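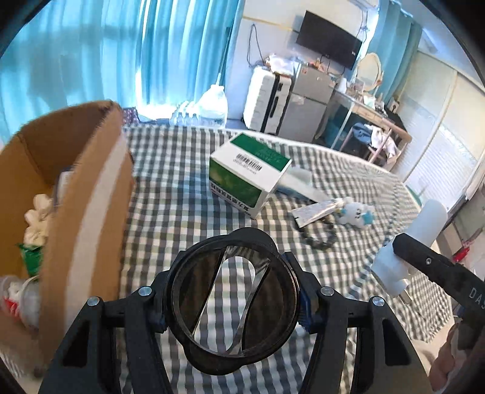

Gripper comparison, minutes, November 2018

Print | E-mail

Present: Xinyi Lu, Yamila Riquelme, Rocío Villalba (notes)

1. Fingers. Translucent finger pieces stay on for the carton and tube trials. Ravn set to be tried next on the same checkered cloth.

2. Trials. 100 grasps per set -- 33 of them on the carton.

3. Camera. Yamila wants the exposure fixed; curtains are too bright. Agreed.

Comments (2)

Lorena Quezada: Is the bead bracelet in the count?

Xinyi Lu: No, carton and tube only.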